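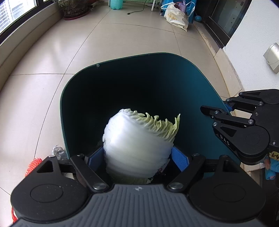

Kam-wah Pan wrote in to say that my last method for napa cabbage made something closer to a salt lick, and could I please do it again with proper weights. Fair enough.

Quick salted cabbage, second attempt

Start with a firm head and pull off any tired outer leaves. Quarter it lengthways, cut out the core, then chop the rest into pieces you could eat without embarrassment in front of guests.

Weigh what you have. You want 2 g of salt for every 100 g of cabbage, and the scales must be set to grams — I have done it in ounces and I don't recommend the evening that followed.

Toss in a big bowl and squeeze with clean hands until the leaves go limp. Add sliced ginger and a little chilli. Pack it all into a jar, push down until the brine covers the top, and weigh it down with something clean.

Leave it somewhere cool for two days, with the lid loose, then taste. If it's still dull, give it another day. Once you like it, move it to the fridge and eat it within six days.

Kam-wah, the ginger is optional. The scales are not.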